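Ticket 2101
Cell: Katene (two-arm bench)
Opened by: Yolanda Peñalver
Assigned to: Nikau Sutcliffe
Status: Waiting on parts
Priority: Normal

Problem as reported
Right arm stops partway through a dish run with a following error on the wrist joint. Left arm keeps going until the cell controller times out and holds both. Clearing the fault and homing gets it running again, but the error comes back within 12 cycles. Started after the cable on the right side was changed in April.

Yolanda, 9:12
Ran the bowl and plate job at full speed and got the fault twice, both times with the right gripper turned inward toward the middle of the bench. No fault with the gripper turned out. Logs are in the Lirkimell folder under the ticket number. I have not touched the gains.

Nikau, 9:40
Looked at the logs. Wrist current climbs before the error shows up, so I don't think it's the encoder. Please try the same job at half speed and send me a picture of the bench with both arms over the work.

Yolanda, 10:25
Half speed made it through 9 cycles and then faulted in the same pose. Picture attached. 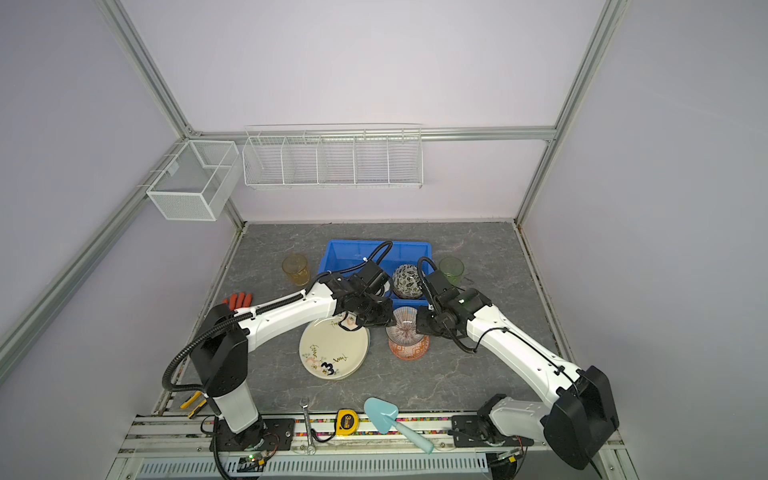

Katene bench, both arms over the dishes. Note the cable loop at the right gripper.

Nikau, 10:51
Thanks. The loop off the right gripper is what I wanted to see. The left arm has corrugated sheath wrapped along its links and I'd like the right one to end up dressed the same way. My guess is the new cable is pulling against the wrist when it rolls in.

Before you change anything:
1. Hold both arms, then power down at the cell switch.
2. Take the pliers, wrench, tape measure and trowel off the front edge. They don't need to be there for this test.
3. Support the right arm by hand and turn the wrist slowly through its whole range. Tell me where it gets stiff.

Yolanda, 11:30
Done. Turns freely one way. The other way it gets stiff near the end and springs back a little when I let go. With the cable unclipped at the gripper it turns freely both ways.

Nikau, 11:38
That settles it. The part number on the work order is for the short Brirna cable, and the arm needs the long one. I've asked Uda for a replacement and a length of sheath. The old cable was scrapped, so we can't go back to it.

Until the parts come in, limit wrist roll on the right arm in the job settings and leave speed at half. Don't raise the following error limit — it will only hide the pull and we'll wear out the connector.

Yolanda, 2:05
Roll limit set and saved as a separate job so the original stays as it was. Ran 100 cycles with no fault. Two of the bowl picks had to be taught again to stay inside the limit.

Nikau, 2:20
Good. Leaving this open. When the cable is in, repeat the hand turn with power off, then run the original job at half speed before going to full. Also check the connector pins on the gripper end while you have it apart and add what you find to this ticket.

Yolanda, 2:31
Will do. Uda has the order but no ship date yet.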